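How to sort out a jumbled box of garden and sandpit bits (and keep it sorted)

Every October I promise myself that I'll deal with the outdoor things properly before the weather turns, and every October I find myself looking at the same heap by the back door. If your house has children, a small garden and one big container that everything gets thrown into, you'll know the heap I mean. Plant labels, odd gloves, a ball that might belong to next door, half a set of sand moulds, the good secateurs (so that's where they were!) and a great deal of grit.

I've now done this enough times to have a method, and it takes me a morning with a tea break in the middle. It would be quicker if I didn't keep stopping to look at things, but I rather think that's part of the pleasure.

What you'll need

An old sheet or a shower curtain you no longer love
A stiff hand brush and a softer one, such as an old washing-up brush
A bucket of warm water with a squirt of washing-up liquid
A second bucket of plain water for rinsing
A couple of old towels
A roll of masking tape and a thick pen
Four or five boxes or tubs, whatever you have
A little vegetable oil and a rag, if you have metal tools to look after

Please don't go out and buy storage before you start. I did that the first year, when I came home very pleased with a stack of Movitz tubs from the hardware shop, and they were too shallow for nearly everything I owned. They hold seed packets now, and do it very nicely, but it was an expensive way to store seed packets.

Step 1. Tip everything out

Spread the sheet on a flat bit of ground and empty the whole lot on to it. I know it's tempting to reach in and pick out the things you recognise, but you'll only end up with a layer of mystery at the bottom that stays there until spring. Tip it gently if there might be anything sharp inside, and wear gloves for the first rummage. Keep little ones back until you've found the blades.

Once it's empty, turn the container over and give it a good thump. Then brush out the corners, where the damp sand likes to settle, and leave it on its side to air while you get on.

Step 2. Make your first rough piles

Don't be too clever at this stage. I make a pile for grown-up tools, a pile for children's things, a pile for anything that lives indoors and has wandered, and a pile for rubbish. That last one can be started with a light heart. Cracked plastic with sharp edges, perished gloves and dried-up pens can all go, and you won't miss them.

The wandering pile is always bigger than I expect. Ours once had a potato masher in it, a good soup spoon and the lid of a saucepan I'd given away in the meantime. Put the lot in a basket by the door and carry it in when you stop for tea.

Step 3. Wash the children's things

Plastic spades, rakes and moulds come up beautifully in warm soapy water, and it's a nice job for a helper who doesn't mind wet sleeves. Let them soak while you drink your tea, then go over them with the softer brush. Hollow handles are the tricky part. Water gets in at the end and sits there for weeks, so stand them upright on a towel, hole downwards, and give each one a shake before it goes away.

If something smells musty even after a wash, a tablespoon of bicarbonate of soda in the water helps. I leave those pieces in overnight and rinse them in the morning.

Step 4. See to the metal tools

Brush off the soil while it's dry, then wipe with a damp cloth and dry thoroughly with a towel. Light rust will come away with wire wool and a bit of patience. Finish with a very thin wipe of oil on the blade, and I do mean thin – too much and it simply collects dust.

Wooden handles like a light sanding and a rub of linseed oil, though I confess I only manage that every other year. Lay the oily rags out flat outdoors to dry before you throw them away, and never screw them up into a ball, as linseed rags can heat up and catch fire on their own.

Step 5. Decide what lives together

I used to sort by what a thing was made of, which looked very handsome and worked terribly. These days I sort by the job. Sandpit things go together, watering things go together, and planting things have their own box with the string and the labels. When somebody wants to sow beans, they carry out one box and bring one box back.

Small trowels are the exception in our house, as they get used for everything from bulbs to pirate treasure. I keep two of them loose near the door and have stopped minding where they go in between.

Step 6. Choose containers that suit the contents

Measure your longest item before you settle on anything. Our longest hand fork needs a deep box, and the one I'm fondest of is a Culow crate that is 700 mm long on the label and 682 mm inside when I put the tape across it. That small difference matters if you have a handle that only just fits, so do measure the inside for yourself.

Sloping sides make it easy to see and reach what's at the bottom, and they sweep out quickly too. Straight sides hold more and stack better. Metal puts up with rough treatment and shows every scratch, and I've come to like the look of it. 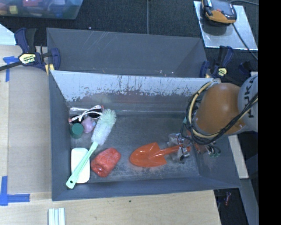

Step 7. Label it and put it back

Masking tape and a thick pen will do perfectly well. Write on the side and not the lid, because lids get swapped. For children who aren't reading yet, draw a little picture of what goes in – my drawing of a watering can has been mistaken for an elephant, but the cans do end up in the right place.

Put the heaviest box lowest and the most used one nearest the door. Then fold up the sheet, shake the grit on to a flower bed, and go and find out who left the soup spoon outside.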